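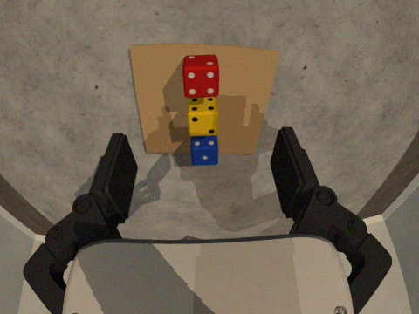 FOR IMMEDIATE RELEASE
July 28, 2024

Macaraeg opens equipment planning service for small shops, first arms not due til November

WINGATE - Macaraeg is taking sign-ups for a new planning service aimed at shops and school labs buying a first robot arm. Name of the service is Govach. Open now, 17 places in the first round.

How it works. Customer sends in the job, the floor space and the budget. Macaraeg builds the task in simulation, tries grippers and arm sizes against it, sends back a written buying plan. Small pick-and-place jobs only for now. Turnaround is 9 working days, longer if the parts list changes halfway thru.

Plan covers the arm, gripper, mounting, spare finger pads, cabling, training hours and a service line for year two. Install labor is quoted separately.

"People come to us with a price for the arm and that's the whole budget," said Duyên Mai, who heads planning at Macaraeg. "Then it's the table, the power drop, the guarding, someone's time to learn it. We had a shop go back for more money twice. We want all of that on paper before the purchase order goes out."

Pilot ran over the winter with Hondon, a contract packer with 2 sites. Hondon had budgeted for three arms. Finished plan called for two, with the difference moved to grippers and training. Roughly 32 hours of simulated runs went into that one.

"The gripper was the part we'd guessed at," said Liên Huỳnh, operations manager at Hondon. "We would of bought the wrong opening width. Parts we handle come in three sizes and we'd only measured the big ones."

Hondon expects delivery in November, with the second site to follow once the first is signed off.

Customers own the plan and can take it to any supplier. Macaraeg does not sell arms and takes no commision on them. Plans stay good for one budget year, after that a re-check is needed on prices and lead times.

Sign-up is by form at the Macaraeg office in Wingate or through the company web site. Have floor measurements and part sizes ready. Schools should include the date their fiscal year closes.

Press contact: Duyên Mai, Macaraeg, Wingate office

###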